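Home & Furniture > Living room > Kidney-shaped table with fluted legs, keep or sell?

murano_mel
Posts: 200
October 2025

We bought a white kidney-shaped table in August and I'm still not sure about it. It's the one with two fluted cylinders for legs. The shop had it under Havico, the paperwork says Promis, so take your pick. My question is mainly what to keep on top. The curve means anything with straight sides looks as if it was put down in a hurry.

Chairs are light grey with black metal legs and they're staying.

Tansy2580
Posts: 3644

Post a picture. Hard to say without seeing how much is on it.

murano_mel

Fair enough. It's had the same things on it for weeks: wicker basket, flowers, plant, photo frame.

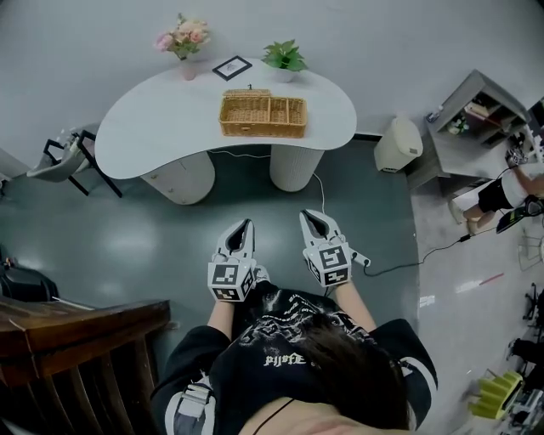 The table as it stands now, basket at the front.

The basket has dividers, one big section and two smaller ones. Remotes and post are meant to go in it.

Tansy2580

Basket's the problem for me. It's a rectangle on a bean. I'd move it to a shelf and get a round tray. Roses and plant can stay where they are at the back.

gridley_p
Posts: 2266

Disagree. The tan is the only warm thing on a white table. Take it away and you've got a pink vase and a lot of white. I'd turn the basket a bit so it follows the curve and leave the rest.

The frame I would move. Small black frame lying at an angle like that, it gets lost between the flowers and the plant. Stand it up or hang it.

murano_mel

The frame has a stand but it slides. Might try a bit of putty.

Joana Seixas
Posts: 41

We had a similar one from Jakubowski, also on two pedestals. Looks were fine. What I didn't get on with was sitting at it, my knees met the legs every time. Do you eat there or is it just for show?

Also is that a knob on the left pedestal? Ours had nothing like that.

murano_mel

Coffee and the odd bit of paperwork, we eat in the kitchen. Yes, there's a small knob on that one. The cupboard part is shallow, I keep candles in it.

Joana Seixas

Then I'd keep it. For dinners I'd have said sell.

Tansy2580

I'd still lose the basket, but it's your table. What about the white cable coming down between the legs? A couple of stick-on clips up the inside of one of the pedestals would hide that.

gridley_p

Clips don't hold well on fluting, there's hardly any flat surface. Fix them under the top and bring the cable down behind the leg. I did mine that way and it has stayed put.

Tansy2580

Depends on the clip. The narrow ones sit in the groove all right.

murano_mel

I'll try under the top first. Basket is staying for now, turned a bit – I've just done it and I prefer it. Frame is going in the hall.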